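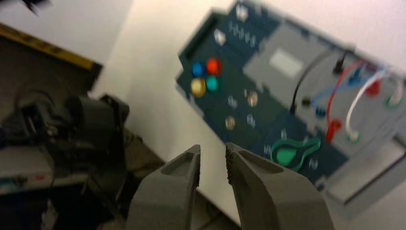
Task board benchmarking (robotics)

From the Clumgate Open Handbook of Practical Automation

Task board benchmarking is a way of testing how well a robot arm handles small, everyday physical jobs such as pressing buttons, pulling and inserting plugs, and routing cables. The jobs are gathered on one panel, the task board, and the robot works through them under a written set of rules. The rules cover how the board is placed, what the robot may know ahead of time, what counts as a finished step, and how the results must be reported.

The method is loved by many of the people who use it, and it is easy to see why. A board fits on a table, a full run is over in minutes, and the result means something to anyone who has ever fought with a stubborn connector. It has become a common ground where a student group and an industrial lab can compare notes on fairly equal terms.

Contents
1 Background
2 The board
3 The Clumgate rules
4 Good practice in the lab
5 Scoring and reporting
6 Safety
7 Criticism
8 See also

Background

Early tests of robot arms mostly measured the arm itself: how closely it returned to a point, how fast it moved, how much weight it could carry. Those numbers are still useful, but they say little about contact, and contact is where most of the fun and most of the trouble begins. A plug that is two millimeters off will not go in, however repeatable the arm may be.

The Clumgate rules grew out of a summer workshop in Breren, where four teams brought four homemade boards and found that none of their results could be compared. One team had bolted its board down and taught every position by hand. Another moved its board between runs and let the robot find it. Both reported a success rate, and the two rates had almost nothing to do with each other. Hannelore Ackermann, a test engineer at the workshop, wrote the first draft of a shared rule sheet on the train home. Filippos Spanos later added the sections on cables and on failed runs, and he edited the first public version.

The board

The rules do not prescribe one design. A board qualifies if it is rigid, can be moved by one person, and offers tasks from at least three of the following groups:

Press: push buttons or similar controls, with a clear sign that the press has registered.
Plug: connectors that must be removed, inserted, or moved from one port to another.
Route: a cable or cord that must be led along a given path.
Turn: knobs, keys, or screw fittings.
Open: doors, lids, or sliding covers.

Color is encouraged. Bright, clearly different colors on buttons and plugs make it much easier for people to follow a run, and they allow instructions such as "press the red button" to be checked at a glance. The rules ask only that the colors be listed in the report, since a vision system may handle some of them far better than others. Shiny parts must be listed too. Small metal fittings throw highlights that shift with every movement of the arm, and more than one team has seen its detector chase a reflection across the panel.

The Oltmanns layout, named for the workshop where it was first cut, is the best known of the qualifying designs. Its drawings are free to copy, and many labs build their own changes into it. A changed board is welcome as long as it is given a new name.

The Clumgate rules

Placement. The board must be moved and rotated before every run. It should sometimes lie at an awkward angle to the arm, because a board squared up neatly with the robot base hides a great many errors. Placement is chosen by drawing from a sheet of 200 prepared positions, and the operator may not skip a drawn position because it looks hard. If a position is truly out of reach, the run is recorded as unreachable and kept in the report.

Prior knowledge. A team may use a full model of its board, a partial model, or none. All three are allowed. Results from the three classes are never placed in the same table.

Hands off. After the start signal, no person may touch the board, the robot, or any cable belonging to either. A touch ends the run, even when it was meant to prevent damage.

Cables. Before each run, loose cables are lifted, shaken out, and allowed to fall. Combing them into a favorite curve is forbidden. This is Spanos's rule and it is probably the most argued over, because a cable that crosses another cable can turn an easy grasp into a very hard one. Supporters answer that cables cross in real cabinets all the time, and that this is exactly what makes the test worth running.

Time. The clock starts at the signal and stops when the last task is complete or the team gives up. Planning time counts.

Good practice in the lab

Alongside the binding rules, the handbook collects advice from its users. A good deal of it concerns cameras. A camera mounted near the gripper gives a wonderful close view of contact, but the fingers take up part of the picture and motion can blur it. Users suggest a short pause before any measurement is taken, and a second, fixed camera for the record.

Gripper fingers deserve more attention than they usually get. A textured gripping surface helps with plugs and other smooth parts, yet it also wears, and worn fingers can drag a score down for weeks before the cause is found. The advice is to photograph the fingers at the start of each test day and to note every replacement in the log.

Spare equipment should be kept well back from the working area. Coiled leads and control boxes at the edge of the table become obstacles when a drawn position brings the board close to them, and they confuse systems that look for cables.

Connectors wear out as well. The Ceveseo test group kept one board in service for 1799 insertions and found that the force needed had dropped noticeably by the end. The group now changes its ports on a fixed schedule, a habit that has spread quickly.

Scoring and reporting

Each task is scored as done or not done. A plug that is resting in its port without being fully seated is not done. Partial credit was tried for one season and dropped after long disagreements over what "nearly in" meant.

A valid report contains at least 13 runs in a row, chosen before testing begins. Every run is included. The report lists the class of prior knowledge, the gripper, the cameras, the lighting, and the name of the board, and it includes unedited video of the worst run as well as the best. Videos of the worst runs have become the most watched part of the archive, which holds around 304 reports, and newcomers are warmly advised to start there. They show, better than any paper could, how a grasp slips or a wrist runs out of room.

Safety

The rules do not replace a risk assessment of the robot cell. They do require that an emergency stop be within reach of the operator throughout a run, that arm speed be limited whenever a person stands inside the working area, and that powered boards use low voltage only. Pressing the emergency stop is never penalized beyond the loss of that run.

Criticism

Some researchers feel that any fixed board invites teams to build a machine that is brilliant at the board and helpless elsewhere. Ackermann has largely agreed, and she proposed the surprise task, in which one fitting is swapped on the morning of a public event. It was first used on a Saturday in June, when the new part was an ordinary spring clip. Two of the entered robots managed it.

Others point out that soft materials, such as cloth and foam, are missing altogether. A draft section on soft parts is open for comment.

See also

Cable manipulation
Force control
Gripper design
Peg-in-hole problem
Repeatability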